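Monday, May 14, 2018. Thread time, because three of you asked why I was swearing at a gripper all weekend 🧵

**1/** So the little arm in our Tredari cell has been dropping parts. One here, one there, always on the second shift, never when I'm standing next to it (of course). The day crew swore it was the parts. The night crew swore it was the arm. The night crew wins this one.

**2/** First thing I did was pull the fingers off and look at the pads. Left one fine, right one shiny as a dinner plate. The pads are supposed to get swapped every 60 shifts and the sheet taped to the cabinet door stops in, uh, July. Last July.

**3/** New pads on, and this is where I messed up. I tightened the right finger first, all the way, and then did the left. Don't! Snug both, close them on the setting block, THEN tighten. I know this. I wrote the card that says this!

**4/** Szabolcs Mészáros came by with his coffee, watched me close it on the block, and said "your tips are touching before your bases." And they were, by a hair. You could slide a strip of paper in at the bottom and not at the top.

**5/** Took it all apart again. Found a crumb of old thread glue under the right finger, smaller than a sesame seed. Scraped it off, wiped both faces, put it back together. Paper test good top and bottom. Szabolcs went back to his desk looking very pleased with himself.

**6/** Then the tool center point, which moves whenever you mess with the fingers, even if you're sure it didn't. I used the pointy thing from Nyitrai that everybody hates. Four poses, touch the tip each time, save. My first try was garbage so I did it over after lunch.

**7/** Before I let it run for real I put the new numbers in the sim and jogged the gripper through a bunch of ugly angles, fingers open, watching from just behind the palm. I like that view for checking how the fingers sit against each other. You catch a wrong offset fast when one finger is suddenly where it shouldn't be.
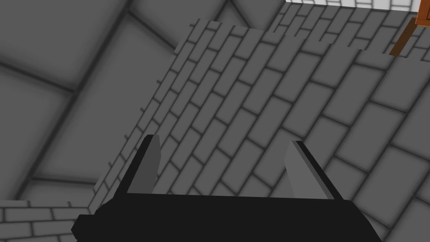
**8/** I also found out the open width in the sim was still set for the old fingers, the short ones we had before the Stivatley job. So every approach path I'd checked since then was checked with the wrong hand on, basically. Fixed that, saved it under a new name, and left the old file alone in case I'm wrong.

**9/** Back on the floor: slow speed, no parts, 12 cycles with my thumb on the stop. Then slow with parts. Then normal speed. I sat on a bucket and watched 177 picks go by, and it didn't drop any. My back has opinions about the bucket.

**10/** Someone in the replies wants to know about grip force. I didn't touch it! It had been bumped up over the winter to cover for the worn pad, I think, and I'm leaving it there for a few nights. One change at a time or you never learn anything. Next I'll bring it down a notch and see.

**11/** New sheet is on the cabinet door, with a pen on a string. Spare pads are in the top drawer, the Inaton bag, not the loose ones. The loose ones are the old style and they don't fit, please stop trying them.

**12/** Second shift starts at three. I'll post the count tomorrow.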